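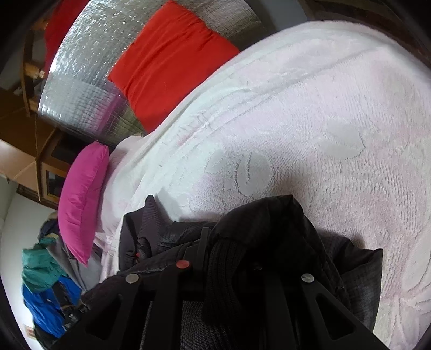 Item 3: the black jacket on the white blanket, upstairs bedroom.

Kevness House Residents - minutes, November 2021

Present: Delia Bustos (chair), Wenceslao Montecinos (minutes), four others. Apologies from the Malisero end of the hall, who were asleep.

1. Last minutes
Approved. Wenceslao asked that "heated discussion" be changed to "discussion." Refused.

2. Heating
The Oltlow bill came to 286 dollars. Delia reminded everyone that foil insulation at the head of a bed is allowed, and that complaints about how it looks should be made in writing and kept by the person writing them.

3. Coats on beds
The house has hooks. Coats continue to live on beds. The black jacket was discussed at length. Its owner holds that a bed is a flat surface and the jacket was resting. Delia holds that a fluffy white blanket is the worst place in the building for a dark coat - lint travels both ways. Agreed 4 to 2: outdoor coats go on hooks by bedtime. Knitted collars to be brushed before anyone borrows the blanket.

4. Blanket washing
The plush blanket does not fit the downstairs machine. This was established in February and again last week. Guzmán Laundry will take it for a flat charge. Wenceslao to carry it there, having said it was "not that heavy."

5. Pillows
The red-orange one stays. A motion to replace it with something calmer found no seconder.

6. House fund
Balance 400 dollars. Request for a coat rack deferred, as we have hooks (see item 3).

7. Any other business
One sock, gray, unclaimed. On the banister until Friday.

Next meeting in the kitchen. Bring your own chair.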